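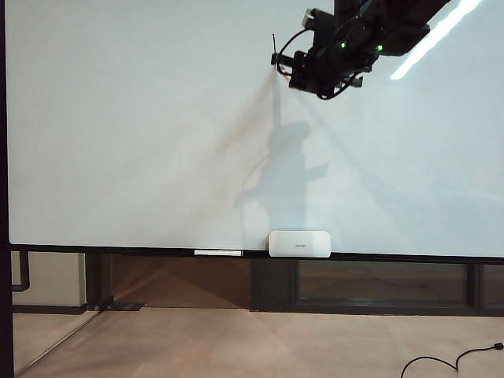
Home Stories Essays Archive Submit

The Second Lunch

The delegation from Renholm landed in Dramport on Saturday morning, in the rain, and the band played the wrong anthem. It was the old one, from before the union with Trillis. The foreign minister stood still with his hat in his hand until it was over. Then he shook hands with the conductor and said he had not heard it since he was a boy.

I was the interpreter for our side. I put that into our language exactly as he said it, and our president laughed, and after that everybody on the tarmac breathed out.
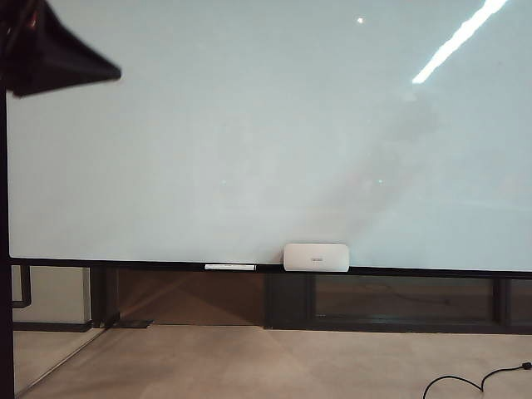 6 min read

The visit was supposed to be about Ferri. Ferri is an island with 201 people on it, a dock, a church and a great many sheep. Both countries have claimed it for as long as either has printed maps. Renholm pays for the school and we pay for the ferry. In March the ferry had stopped running over a dispute about who should insure it, and the people on the island had written to both governments in the same letter, with a carbon copy, so that neither could say it had been asked first.

There were two lunches planned. The first was for the cameras. The president gave a speech about friendship across the water, and the minister gave one about neighbors. I had both texts the night before and they used so many of the same phrases that I only had to learn one of them.

The second lunch was in a small dining room on the third floor with the doors closed. Six people sat at the table. I sat behind the president's left shoulder with my pad, and the other interpreter sat across from me, behind her minister. We had worked together before. She had a cold.

They began with the insurance. Our side offered to pay 375 a week, and their side said the boat was not worth that much in good weather. Then they argued over the flag on the stern, and whether a boat could fly two. The soup came and went.

Somewhere in the fish course the minister said a word I knew two ways. In the north of Renholm it means "to lend." In the capital it means "to give up." He was from the north, but he had lived in the capital for most of his life. He had said either that Renholm would lend us the harbor at Ferri or that Renholm would give it up.

I looked at the other interpreter. She was looking at me. It was her job to speak for us and mine to speak for them, and she could not help me without speaking out of turn. She blew her nose.

"The minister says Renholm would lend the harbor," I said.

The president put down his fork. He had wanted more than that, I think. He asked for how long.

I turned the question around and the minister thought about it. He asked for a piece of paper and wrote a number of years on it, then crossed it out and wrote a smaller one. Our side asked for the first number back. They settled before the coffee.

The agreement was announced at five o'clock. The harbor would be run by Dramport on loan, the boat would fly both flags, and the fare would be 800 for a car and nothing for a person on foot. The newspapers called it modest.

I met the other interpreter on the stairs afterward. She had her coat on already. I asked her which one he had meant.

"I was going to ask you," she said.

We went down together. Outside, the band was packing up, and somebody had found the sheet music for the new anthem and was drying it page by page on the hood of a car. The minister's driver wanted to leave, but the minister had stopped to ask the conductor if they might play the old one again. They unpacked the drums — the rain had let up by then — and played it through to the end.

The ferry went out to Ferri the next week with mail, feed and a new bell for the school. I have not been there. I am told that both of the island's dialects have their own word for the harbor, and that they don't match.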